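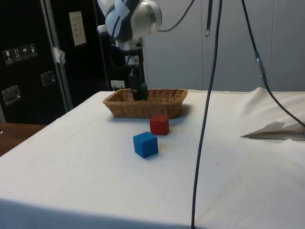

Figure 3. The tabletop station at the Gough site, with the gripper lowered into the wicker basket and two cubes on the cloth in front of it.

4.2 What a station costs once it is in the room

When we first sat down to plan the purchase of the Ena stations, we did what I suspect most small groups do, and wrote the price of the arm at the top of a page and treated everything under it as change from our pocket. It took us most of a budget year to see how poor a guide that page was, and we would like to spend a little time on it here in the hope that another group can borrow our numbers and skip some of our mistakes (there are plenty left over for everyone).

The station in Figure 3 is a fair picture of how modest the working end of such a setup can be. The task area is a table under a white cloth, and the objects are a woven basket and a red and a blue cube. Props of this kind barely register in our accounts. Over the whole planning period we spent $65 per station on baskets, cubes and cloths, and that includes the replacements. The original request had set aside a good deal more for objects, on the theory that a serious machine ought to have serious things to handle, and we were glad to be able to move that money elsewhere.

Where it went, for the most part, was into cables, mounting, cases and freight. Our supplier, Gamenia, quoted the arm and gripper as one line and the stand as another, and we had read the second line as optional. A stand that holds still under a moving arm is a real purchase, and ours came to $1171 with its base plate and bolts. Transport cases were a similar story. We had planned to rent them for each move between buildings, but after pricing three moves we bought them outright, and they have been good value ever since. Anyone whose equipment will live in more than one room should ask for the case price in the very first quote, when there is still some room to bargain.

Cabling deserves a paragraph of its own, and we say so with some feeling. Signal and power leads have to reach the wrist with enough slack for the full range of motion, and the lengths that arrive in the box were chosen for a layout that was never going to be ours. We reordered twice. Suleiman Afolabi, who kept the purchasing records for the project, now adds a fixed allowance to every station for leads, connectors and clips, and in the last round it was used up almost to the dollar.

Labor was the other item we underestimated. Setting up the first station took 45 hours of staff time, counting the afternoon we lost to a table that turned out to be the wrong height for the reach we wanted. Later stations went faster, although never as fast as the schedule we had drawn up in March would have liked. Taken together, the costs outside the arm and gripper came to $2803 per station before labor, and we have carried that figure forward into the Eluseo plan described in Section 5, with a separate line for staff hours so that it can't quietly be trimmed when the total looks too high.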